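# The slow business of a healed ear

Apolline Aubert pierced her first earlobe in the back of a hair salon in Hutville, with a borrowed lamp and a customer who kept talking. Her studio in Lornham now has a waiting list that runs into May, and most of the people on it want cartilage work: the helix, the conch, the small fold above the ear canal known as the daith.

A lobe may settle in six to eight weeks. Cartilage has less blood supply and can take the better part of a year. Aubert gives her customers that figure before she takes their money, and a few go home to think it over. Most of them come back.
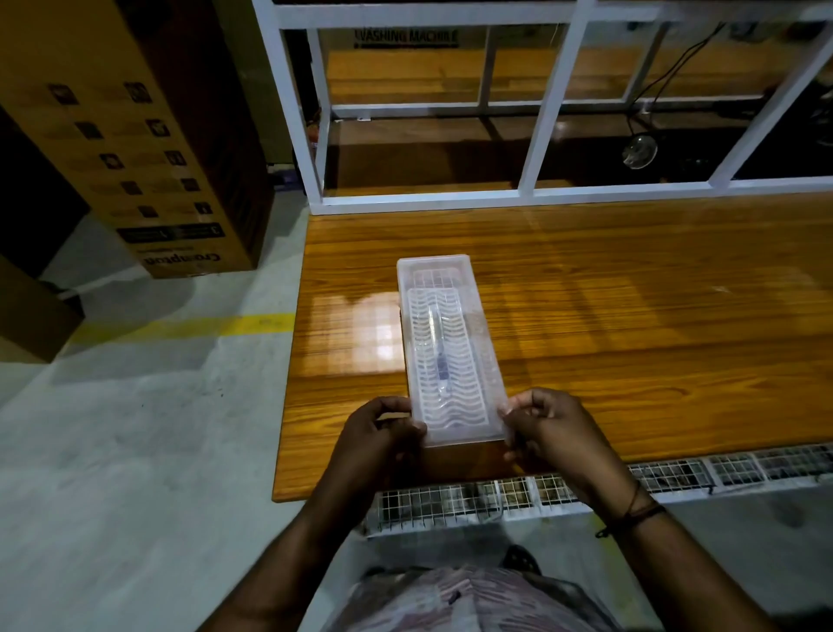 ## What goes in first

The starter piece matters more than the one you hope to wear later. Aubert uses implant-grade titanium, with a bar long enough to leave room for swelling. Hoops look good on day one but they turn, and turning keeps the wound open. She asks people to wait before changing to one.

She also won't use a piercing gun. A gun pushes a blunt stud through the tissue, and on cartilage that can do real damage. A hollow needle makes a cleaner channel — and it is quieter, which nervous customers like.

Aftercare is short. Sterile saline twice a day, a careful pat with clean gauze, and then leave it alone. Sleep on the other side. Keep shampoo and hairspray away from it.
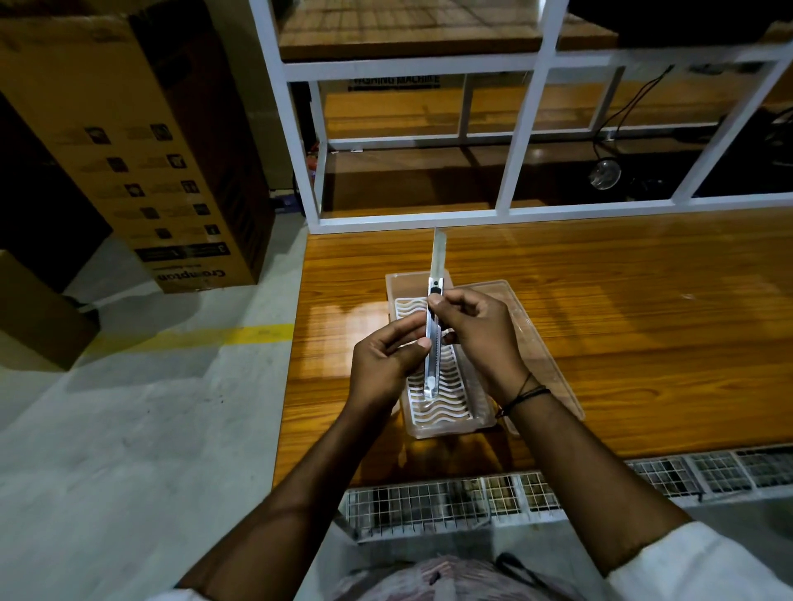

Pirmin Hollenstein thinks twice a day is too much. In his view, people with dry skin do better with one rinse in the shower, and the ears he sees with trouble have mostly been cleaned too often. Aubert agrees about the overcleaning but keeps her rule, as it is easy to remember.

Both of them want to see a customer again after the swelling drops, so the long bar can be swapped for a shorter one. Of the 29 people Aubert pierced in one month last year, 14 missed that visit. A bar left long catches on hair and scarves, and the piercing can heal at an angle.

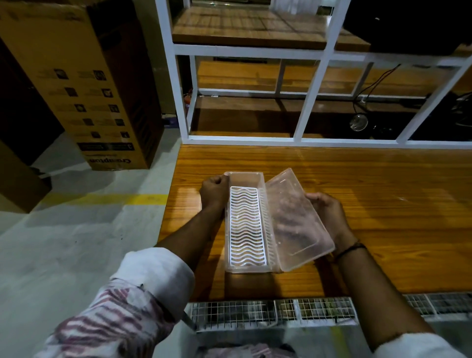 *Clear-lidded container with a ribbed insert.*

Heat, spreading redness or fever are reasons to see a doctor. Leave the jewelry in until you've been seen, Aubert says, as the hole can close over an infection. A little clear or pale crust in the first weeks is normal.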